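Home | Reviews | Gripper Diary | FAQ | Contact

Hand-Held Grippers: The Questions I Keep Getting

Updated October 4, 2020

37 comments | 112 shares

My inbox filled up after I wrote about trying out hand-held grippers, and most of you are asking the same things, so I'm putting the answers on one page (and I'll add to it when I get a minute). I'm one person with opinions and a workbench. I buy my own stuff unless I tell you I didn't.

Which ones have you tried?

Three so far. The Zudgate, the Tirnus, and the smaller of the two Nima models. I've had the Zudgate since January, so I know that one best and I'm probably a little soft on it. The Tirnus came next and the Nima is the new kid. People keep asking about the bigger Nima too - I'd love to, but I can't justify the money right now.

What do you do with them?

I pick stuff up! Over and over. I carry the gripper around by its handle, grab things the way I'd want an arm to grab them, and save the video and the finger positions. Then I try to get my little Ortuño arm to do the same job with the same kind of fingers. Some days it does. Other days it shoves a cup off the table and I go make coffee.

How do you compare them?

I do 100 grabs with each one, same objects, same order, and I write down every miss. My objects are pretty boring: a sponge, a roll of tape, a paper cup, a plastic bag, a marker. The bag is the mean one. If a gripper can pick up a floppy plastic bag by one corner without me muttering at it, I'm happy.

I also do a long run of 400 grabs over a couple of evenings, mostly to find out what gets loose. On the Tirnus it was a finger screw. On the Zudgate nothing came loose, but the trigger got a squeak that I still hear in my sleep.

Which one is easiest on your hand?

The Nima, and it isn't close. It's lighter and the weight sits right over your wrist. With the Zudgate I start shaking my hand out after half an hour, and I've got fairly big hands. If yours are small, please try before you buy, or at least check that you can reach the trigger without stretching your thumb.

Is the Tirnus as loud as you said?

Yep. The fan kicks in whenever it feels like it. You get used to it, but if you record sound along with your video, you'll have a fan on everything. I ended up turning the sound off.

Does it matter where the camera goes?

More than I thought it would! Put it too far forward and it stares right at the fingertips and misses the table. Too far back and half of what you get is the gripper's own body. I moved mine four times before I quit fiddling. A wide lens helps a lot, though straight lines near the edges will bend, and your software needs to know about that. Do the lens calibration first. I skipped it once and threw away a whole evening of grabs.

Something else about wide lenses is how much of the room they catch. Tilt your wrist back a bit and you've got the ceiling, the lights, the stairs and whoever is standing nearby.
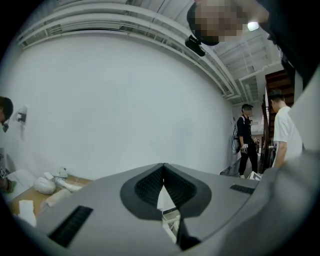
So I ask everybody before I start whether they mind being on video, and I blur faces before any of it leaves my computer. It's a pain to do by hand. Get a program that does it for you and then check its work, especially with people who lean in close from above.

Can I do this with other people in the room?

Sure, and I like it better that way. Your own grabs get samey after a while. Other folks hold the thing at odd angles and go for objects from the side you'd never pick. Just keep your cables off the floor where people walk, and agree on who starts and stops the recording. We once had two of us both sure the other one had pressed the button.

How many grabs do I need before an arm learns anything?

Depends on the job, sorry. For my cup job I saw nothing useful at 100. At 400 the arm was going for the right spot most of the time, and at 1000 it was good enough that I showed my family. Your arm and your cup may feel differently about it.

Will any of these work with the Ortuño arm?

The Zudgate fingers bolted right onto mine. For the Tirnus I had to print a little adapter plate, and my first two came out wrong. I haven't tried the Nima fingers on it yet - the screw holes look different and I'm waiting until I have a free weekend and some patience.

Do you sell your old ones?

Not yet! I still use all three. If I ever let the Tirnus go, I'll post it here first, fan and all.

Can I send you a question?

Please do. Leave it in the comments, and tell me which gripper and which arm you've got, so I don't have to write back and ask.

Share this page | 37 comments | Older posts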